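Notebook, Swanepoel yard cell, April

Second go at the gripper mounts in the sim. The Berdale yard loads fine now, so I left the lawn and the house alone and stuck to the arms. Tshepo's note from the last entry said the left finger sat lower than the right whenever both arms were parked, and I wanted to see it for myself before touching the mount file (I've been burned by that file before!).

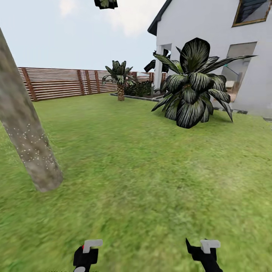 I reset the cell, loaded the park pose and compared the joint values against the ones we saved when the cell was first built. Wrist on the left was out by 2 degrees. Right side was bang on. I'm pretty sure it came in when we swapped over to the Kultby finger set, because the old offset was still hanging around in the config, commented out by someone who then forgot to put in the new one. Probably me. Anyway, fixed, saved, backed up the old file next to it with a date on the end.

While I was in there I cleaned up the finger limits too. They were set so wide that the solver kept grumbling at the end of travel, and now it's quiet, which is lovely.

Then the downward view. It's a fussy one: nothing but grass to look at, so you have to go by the fingers, and the grass smears like crazy.
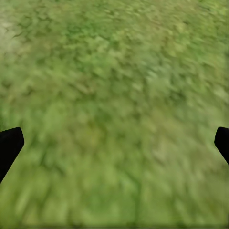
Entered by Tshepo Shezi, 4:20 pm, yard cell

Picking up from above after a coffee. I turned the blur down one notch in the Skolberg render settings and ran the same sweep 20 times. Five of those still dropped a frame near the start, same place each time, so I doubt the arms have anything to do with it. My money's on the texture cache. I'll clear it first thing and run the sweep again before I go blaming the graphics card.

Last job was the meet-in-the-middle check, fingertips brought in close with nothing in them. Ran it for over five minutes with no contact warning. I want to do the same again with the arms a bit higher, and somebody please remind me to copy the new offset to the second machine.

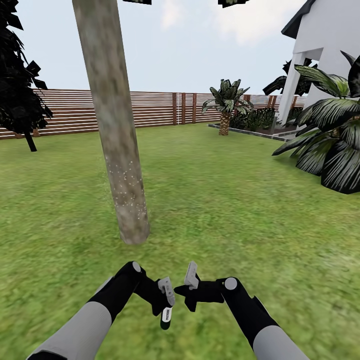 Meet-in-the-middle check, both grippers empty, small gap between the fingertips.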